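Oct 14, 2019

I have been meaning to sit down and write about the Sevela all week, and now the tea is made and the house is quiet, so here goes. For anyone who has wandered in new, I'm Babita Negi, and I spend my days at Jisine helping small grocers pick equipment they won't regret. The Sevela is the two-armed packing kit from Drullon, and Mr. Palaniappan, who has the corner shop and a very patient nature, wants to know if he should have one by February.

We spent the whole afternoon on baskets and groceries, which sounds dull and was lovely! I had pictured tins and jars, but cookies are what his customers buy, so cookies it was, and I came home wanting some.

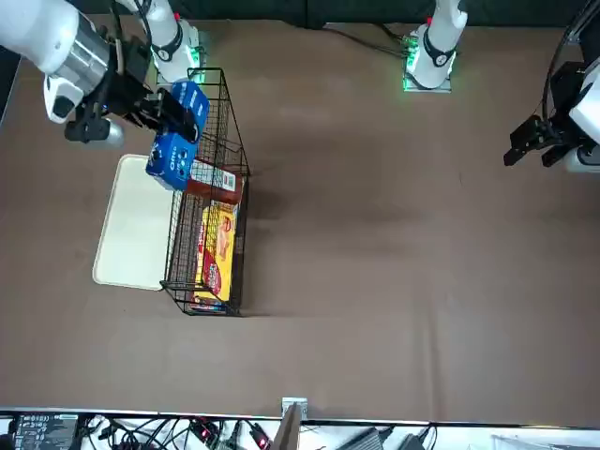 Does the kit come with both arms, or is the second one extra?

Both arms are in the price, which is 3,000 a month on the lease, and you can run a job with only one of them if that suits the counter you have.

I will say the lease made me swallow hard. Mr. Palaniappan did the sum on the back of a receipt and went rather quiet, bless him, and then asked if there was a shorter term (there is, 10 months, though you pay for it). The manual runs to 103 pages and I have read most of them, some twice, with a pencil. The chapter on choosing grips is really very good. The one on setting up the table reads as if it had been written on a train.

What I keep coming back to is how differently I think about shopping now. A box is a friendly thing with flat sides, and a bottle wants more thought about where you take hold of it. I wrote a whole page on bottles alone and will type it up when my wrist forgives me. 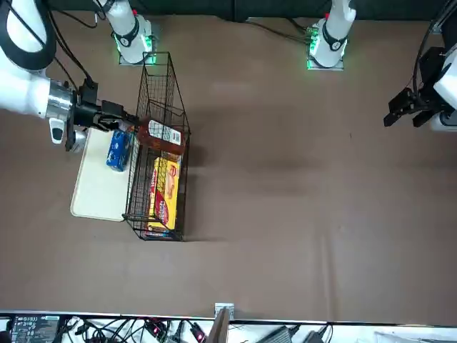
Brown bottle in the gripper, blue package on the tray.

Tomorrow I call Drullon about the service visits, and I must remember to ask what a spare pair of fingers costs.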